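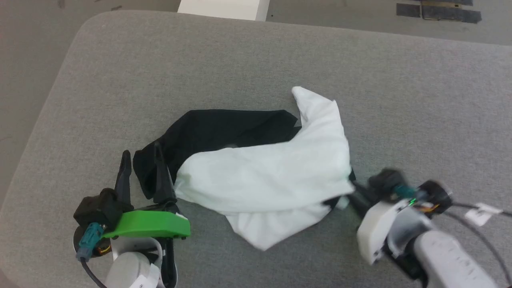
Veltach 37 upholstered bench

The Veltach 37 is a padded bench for hallways, changing areas and utility rooms. It is supplied fully built except for the legs, which screw into plates already fixed to the underside. No drilling is needed.

Specification
Order code: 3965
Length: 1448 mm
Cover: Turholm woven fabric, grey
Padding: two-layer foam, firm over soft
Corners: rounded, all four
Legs: set of four, sold with the bench

The cover is fixed and cannot be taken off for washing. Vacuum it with a soft brush head once a week in normal use. Liquid spills should be blotted at once with a dry cloth, working from the outside of the mark towards the middle. 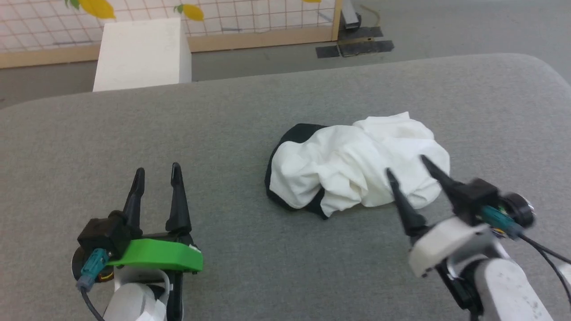 Do not use bleach or any cleaner that contains solvent. Dark clothing that has not been washed before may pass dye to the cover, and such marks are not covered by the guarantee. A fabric guard spray can be applied after delivery – test it on the underside first and leave for a full day.

Fitting the legs
Turn the bench over onto a clean blanket. Screw each leg in by hand until it stops, then give a quarter turn more. Adjustable feet take up small differences in floor level. Check the legs again after one month.
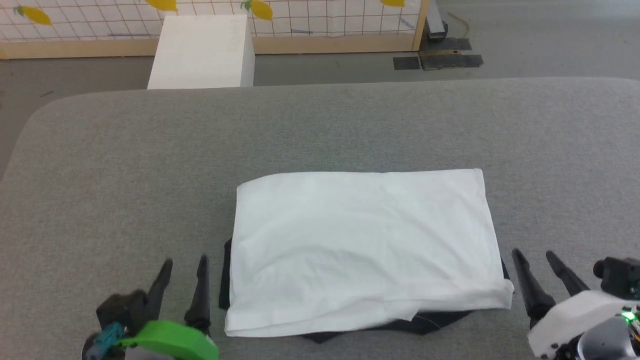

Other versions

Sokol: same length, lower seat, straight legs. Not stocked in grey.
Mumilent: shorter body with a single foam layer – for light use only.

Replacement legs and feet can be ordered singly. Legs made before September carry a coarser thread and do not fit current plates. Trade orders and fabric samples are handled by Ilham Menon at the sales desk.

Page revised Aug 7, 2022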